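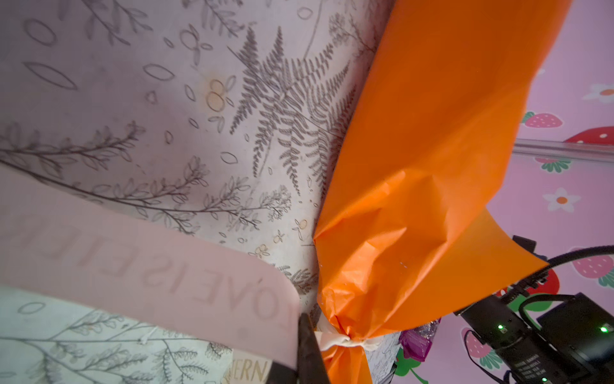
Is orange crepe-type wrapping paper a good choice for a hand-tied bouquet of artificial flowers?
It is a good choice where strong color is wanted and where the wrapping will be gathered tightly at the stems. It is less suitable for a wide, flat presentation, because creases made in handling remain visible.

This review covers the Marchetti bouquet wrapping set, as purchased by the Tasuncombe Craft Library for its materials collection. The set contains sheets of orange paper, a roll of printed cream ribbon, and a length of thin white tie. Flowers are sold separately. The review was prepared by Eun-seong Ryu and Chang-ho Hyun on behalf of the materials desk and was last revised on April 12, 2026.

The paper

The set includes 20 sheets. Each is rectangular and large enough to enclose a bouquet of artificial roses with long stems, provided the sheet is laid diagonally to the direction of the flowers. Members who placed the sheet square to the stems found that one side of the finished bundle stood noticeably higher than the other. The printed instructions do not mention this point, and the library has added a note to the lid of its own copy.

The paper gathers well. When drawn in at the base it forms close, even folds, and the broad upper part keeps its shape without support. It does not recover once it has been creased in the wrong place - a sheet that has been folded and opened again should be kept for practice. Storing the sheets flat is recommended.

The color is a full, bright orange. Hiếu Đoàn, who leads the library's wrapping sessions, considers it best suited to pale flowers. Roses in soft pink, cream, white, and lavender are a sound pairing, 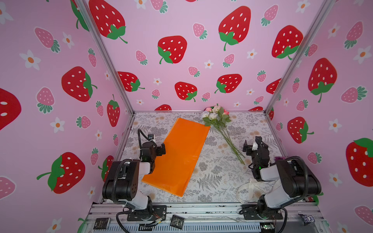
while deep red and burgundy blooms tend to look dull against it. Mixed greenery presents no difficulty. Members who wish for a quieter result may place a sheet of plain white paper inside the orange one and allow a narrow margin to show at the top.

The ribbon

The cream ribbon carries dark printed lettering along its length. The print is clear on the front and faint on the reverse, so the ribbon must be turned the right way before the bow is started. A bow tied without attention to this will usually show one loop with the lettering reversed. The roll unwinds readily when set down on its side, and a small clip or a piece of tape is advised to hold the loose end.

The ribbon takes a firm knot. It is somewhat stiff for small bows and performs better in a single large one with long tails. Seung-woo Son compared it with the Flundico satin ribbon already held in the collection and preferred the Flundico product for narrow stems. The Marchetti ribbon was judged the better of the two for wide paper collars.

The tie

The thin white tie is the plainest item in the set and the most useful. It should be applied before the ribbon, low on the bundle, and drawn in until the paper no longer slides on the stems. A knot made too high causes the flap of the outer sheet to spring open. The library's practice is to wind the tie 3 times before knotting. The quantity supplied is modest and was used up well before the paper; replacement twine of any common kind will serve.

Suitability for group use

The set was used in sessions for adults and for children over the age of eight. Adults completed a bouquet in a reasonable time on the second attempt. Children managed the wrapping but needed a second pair of hands to hold the bundle upright during tying. A patterned table covering is acceptable for this work, although the cut edges of the paper are easier to see on a plain one.

Rating

The materials desk recommends the set for general lending. Points were deducted for the short supply of tie and for the incomplete instructions. Further sets have been requested for June.
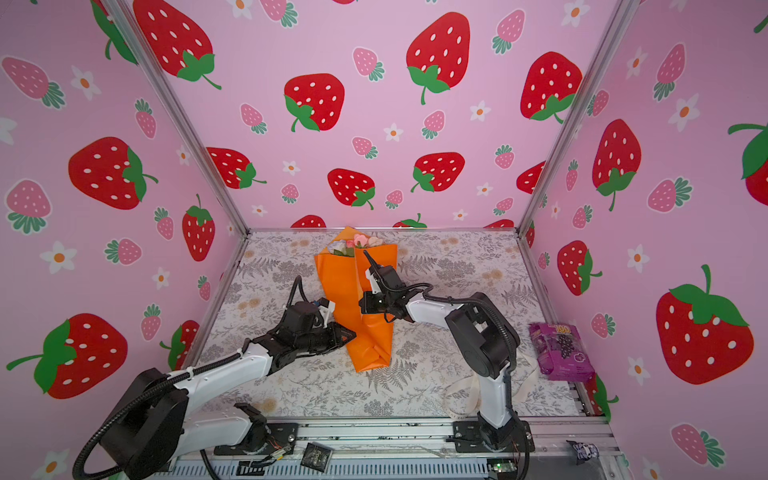

Orange paper bouquet, standing upright.

Comments on this review may be left with Iraklis Pappas at the materials desk. Members borrowing the set are asked to return unused sheets flat in the original box, with the ribbon rewound and the end secured.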